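Kungate Shared Workshop
Call for participants: the Horholm home tidying arm

The Kungate Shared Workshop invites applications from adults who wish to take part in the design and testing of Horholm, a small desk-mounted robot arm built by members for use in the home. The arm is intended to sort the contents of a household drawer into open containers. The present stage of the build requires people to carry out the same work by hand, so that the arm's movements may be planned from the way a person does it.

Participation is open to members and non-members alike. No knowledge of electronics or programming is required.

Background to the build

Horholm began as a bench project under the direction of Themba Shabalala and has been developed over two winters in the members' room. The arm has three joints and a two-fingered grip, and is driven by a control board of our own design, known in the workshop as Ntuli. It can at present lift and release single objects placed before it on a flat surface. It cannot yet deal reliably with a full drawer, in which objects lie across one another and some of what is found is simply rubbish to be thrown away.

The build group has so far recorded 108 sorting sessions. A total of 293 is needed before the movement planning can be completed.

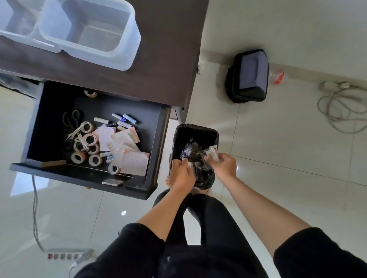
What participants will do

Each participant will be seated at a desk with a drawer and a set of clear plastic containers. The drawer will hold ordinary small items such as batteries, scissors, rolls of tape and paper stickers. The participant will sort these by kind, one kind to each container, and will place any wrappers or scraps in the bin. In some sessions the order is reversed, and the items are returned from the containers to the drawer.

Participants should work at their natural pace and may use both hands. There is no prize for speed. The build group is interested in the order in which items are chosen, the way each is picked up, and the points at which a person pauses or changes their mind. 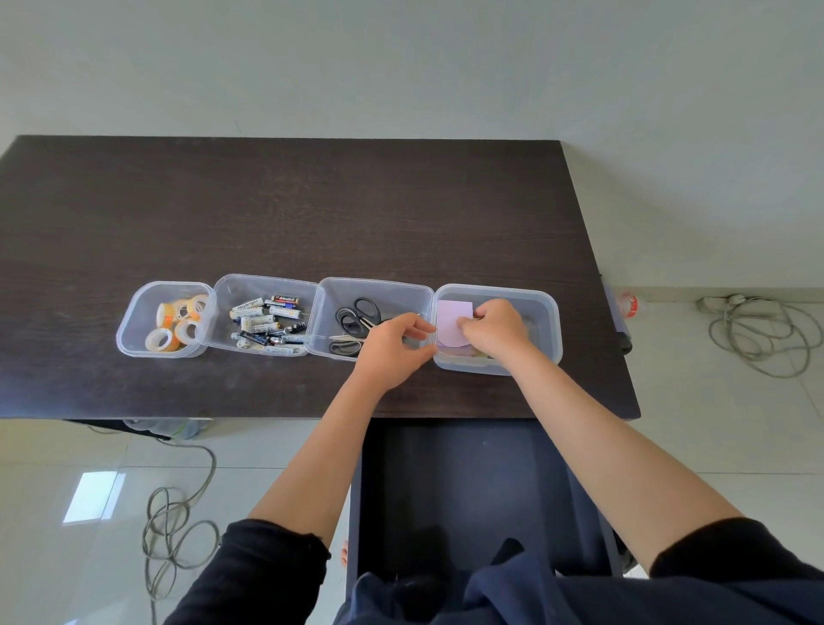

A session lasts 82 minutes, including a short introduction and one break. Participants are asked to commit to seven sessions. These may be spread across several weeks by agreement with the session organiser, and no more than one will be held on any day.

Who may apply

Applicants must be aged 18 or over and able to sit comfortably at a desk for the length of a session. We should particularly like to hear from left-handed people, from people over 65, and from anyone whose grip or reach is limited, as these groups are under-represented in the sessions held to date. Adjustments to the height of the desk and chair can be made on request.

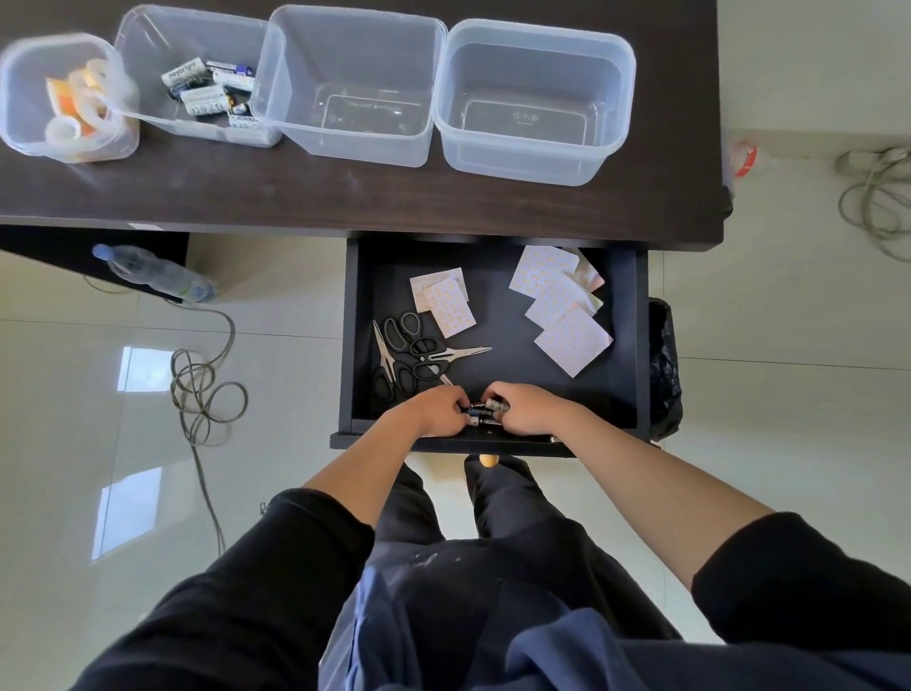
The second part of the programme concerns the grip itself. Participants who have completed their sessions may apply to join the evening group which is rebuilding the fingers of the arm under Tapio Salminen. Small cylindrical batteries are a particular difficulty for a two-fingered grip, whereas a person will readily gather up several of them between the fingertips and arrange them with both hands. The group will be trying softer finger pads and a modified wrist, and will fit these to the arm in the workshop. Tools and materials are provided. Basic hand-tool training is compulsory for those who have not already received it.

Expenses and conditions

Participants will be reimbursed for local travel and will receive a voucher for the workshop supply counter, run by Nirer, on completion of the full set of sessions. Recordings show the hands, the forearms and the work area, and may include the lap and feet. Faces are not recorded. Participants may withdraw at any time and may ask for their recordings to be deleted. A consent form must be signed before the first session.

How to apply

Application forms are available at the workshop desk. Please state your preferred times, which hand you write with, and any adjustments you require. Completed forms should be handed in by 5 pm on Friday. Sessions will begin in July, and all applicants will be told the outcome in writing.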